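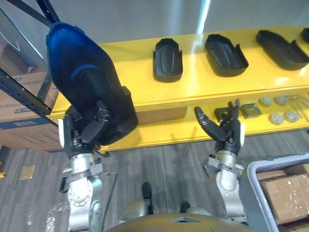
Flollport Shared Workshop - Robot Build Group
Minutes of the meeting held Sep 15, 2018

Present: Viorica Kadrić (chair), Ha-rang Chae (minutes), four members, and one member's brother, who had come for the kettle.

1. Minutes of the last meeting

Agreed, after the word "finished" was struck out in two places and "attempted" put in.

2. Hands

The left hand can hold one of the big blue and black shells by the lower side with the fingers wrapped round. Viorica asked that the grip be left alone. Ha-rang asked whether it could be left alone after one small change. It could not.

The right hand opens with all fingers spread and the thumb out. Closing it on something small is the next job. The black and dark grey square pieces on the lower yellow shelf were put forward as a first target, and the pale discs as a second. A member who had tried picking up the discs with his own fingers, in gloves, spoke against. Discs deferred to January.

3. Cable on the left arm

The thin black cable still runs down beside the arm. Viorica would like it clipped along the forearm. Ha-rang would like it left where he can get at it. Discussed for longer than the cable deserves. To be clipped in 2 places, loosely, and looked at again.

4. Yellow shelves

Top shelf is for black mouldings, spaced out, so that the hand has room to come in between them. Lower shelf is for small parts. The metal rods at the far end are neither, and have been "going back in a minute" since the spring. Ha-rang to move them.

It was noted that the top shelf is shiny and throws the ceiling lights back up. Matt tape was suggested. Matt paint was also suggested, by the person who would not be doing the painting. Tape it is.

5. Grip program

Ratstead (the grip program, for anyone reading this who missed the naming vote) is now 2,431 lines long. Viorica recalled being promised it would stay under 2,000. Ha-rang replied that much of the extra is comments. Viorica had read the comments and said that several were addressed to her. To be tidied.

6. Money

There is 400 pounds left in the build fund. Requests:

Spare finger pads - agreed.
A second spool of cable - agreed, see item 3, with regret.
A stool - refused. There are stools. People keep taking them into the wood shop.

Setbridge have written again about the late order. The reply to their reply is with Viorica, who has been asked to take out the second paragraph.

7. Floor and boxes

The boxes by the dark rack are to be gone through before any more are brought in. Anyone who wants a box kept should write their name on it. Writing "keep" is not a name. The grey bin is for packaging waiting to be flattened and the flattening is everybody's job, by which the meeting understood Ha-rang.

8. Any other business

Ngui, the old gripper, is still on the windowsill in the kitchen and is being used to hold post. No objections.

The brother asked if the robot could make tea. Noted.

Actions
Ha-rang: rods, cable clips, comments, boxes.
Viorica: Setbridge letter, matt tape, finger pads.
All: stools back.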